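Print this entry | E-mail this entry

Friday, late

The produce box started again this week, and I am still not sold on it. Gobnait signed us up in the spring, I cancelled in the summer, and now it's November and somehow we are back on the list for 2 boxes a month out of Skerton. The leaflet says the fruit is "picked at its peak." At its peak for whom? The mango was hard as a doorknob on Monday and by this morning it had gone soft on one side and smelled like a paint store. There was maybe an hour in the middle when it was worth eating, and I was at work.

I also don't believe the part about saving money. I paid 53 dollars last month and threw out most of the greens. The same food at the Liang market on the corner would have cost me less, and I could have squeezed it first. The leaflet has a number on it, 3,816 households "eating better." Says who? Did somebody come by and check our plates? They never came by mine.

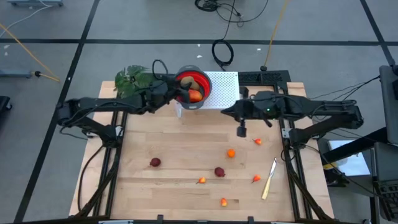
Gobnait Scanlon thinks I'm being unfair, and that anybody who keeps potatoes and ripe fruit together in one bowl has no business blaming the farm. Fine. I looked that up, and one page says potatoes sprout faster next to fruit and another says they sprout slower. So I've split them up, potatoes in the dark under the stairs, fruit on the counter, and I'll see for myself. I give it 5 days. I wrote the start date on a strip of tape, then stuck the tape to the wrong shelf.

My mother kept everything in the cellar in Undport and never read a word about ripening. She also cut the bad parts off and served the rest, so I can't say her system was better. We just complained less.

Tried the paper bag trick on the pears too. Two in the bag, one out. The one outside softened first, which proves nothing, except that I should stop taking advice from leaflets.
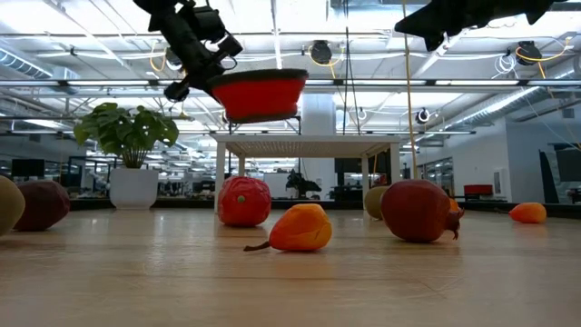 Pears ripen from the inside, so press near the stem and never mind the bag, was the word from the woman ahead of me in line at Gastamitz. I pressed. They all felt the same to me. Bought one anyway, and a lemon.

Need to call about skipping the next box. The phone line closes at noon, naturally.

Print this entry | E-mail this entry

Recent entries
The freezer, again
Soup that wasn't
What the Undport cellar smelled like
Against leaflets
Gobnait's beans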